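Search this notebook
Enter keywords

2022-01-25 - Stevmont workshop, surface cleaning

Work on the bottle wiping procedure continued at the window bench. The lavender cloth is retained for this stage.

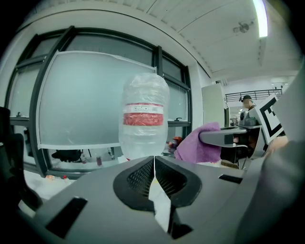 Clear bottle with red-and-white label; lavender cloth to the right.

Labels are to be wiped in 2 passes, top to bottom - no spray on the printed area. Cloths are to be replaced after 13 bottles.
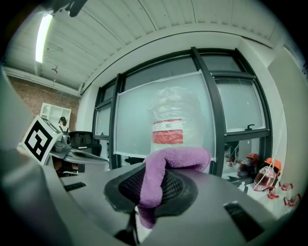 Used cloths go to the Taruvetti bin for washing.

We use cookies to improve this site. Accept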